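Subject: Re: [stay-swap] Vallier apartment, is the upstairs one worth the extra?

Hi all, and hi Wendy!

Sorry this took me a while, I wanted to dig out my notes before answering. We had the upstairs apartment at Vallier for 14 nights last spring and I'd book it again tomorrow if my sister would let me pick (she wants a pool, and there isn't one).

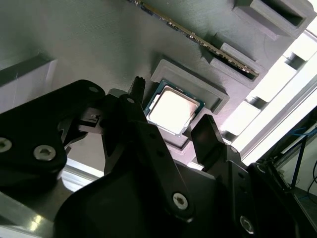
DRALAU, 4/29/26

So, your questions. I'll quote them so I don't lose my place.

> On the list, Wendy Ackroyd wrote:
> We're looking at the Vallier place for two weeks in May, two couples.
> The downstairs unit has the garden but the upstairs one has the
> terrace and costs 15 a night more. Is it worth it? Also, is the walk
> to the beach as short as the listing says, and is Mr. Nedeljković
> still the one handling the keys? The listing says "moments from the
> sea" and I've been burned by that before.

The terrace is worth it, yes. It runs the whole width of the living room and gets the sun from breakfast until the middle of the afternoon, and after that you're in the shade of the hill and glad of it. Downstairs has a nice garden, but the path to the parking spots goes right past it and you'd be saying good morning to everybody. Some people like that! We had dinner outside every night except two, when it was windy enough to take the napkins.

The walk, well. "Moments" is a stretch. It's 286 steps down (there's a number painted on the bottom one, so I didn't have to count) and then a flat bit past the bakery. Going down is lovely. Coming back up with a cooler is another matter, and I'd take turns if I were you. If anyone in your group has bad knees, look at the Flirnell side of the bay instead, where the rentals are smaller but you can roll a suitcase straight to the sand.

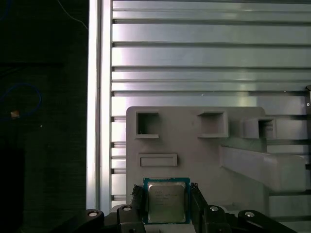 And the front bedroom is the one to fight over, by the way. The back one has the bigger closet but it faces the road, and the delivery van for the bakery comes through very early. Both have good mattresses. The second bathroom is shower only, with a door that sticks, so pull it toward you and then lift.

Mr. Nedeljković was still doing the keys when we were there. He'll ask for your arrival time by text and he does mean it, so let him know if your flight is late. There was a cleaning fee of 40 that wasn't on the first page of the listing, payable at checkout, and he wanted cash. Ask him about it before you go in case that's changed.

Kitchen is fine for four. Decent pans, one sharp knife, and a coffee maker that takes paper filters you can't buy in the village, so pack a box. Oh, and the Wi-Fi reaches the terrace but only the end nearest the door.

If you end up going, would you mind checking whether I left a blue beach towel in the hall closet? No big deal if it's gone.

Have a wonderful time,
Mavis Holloway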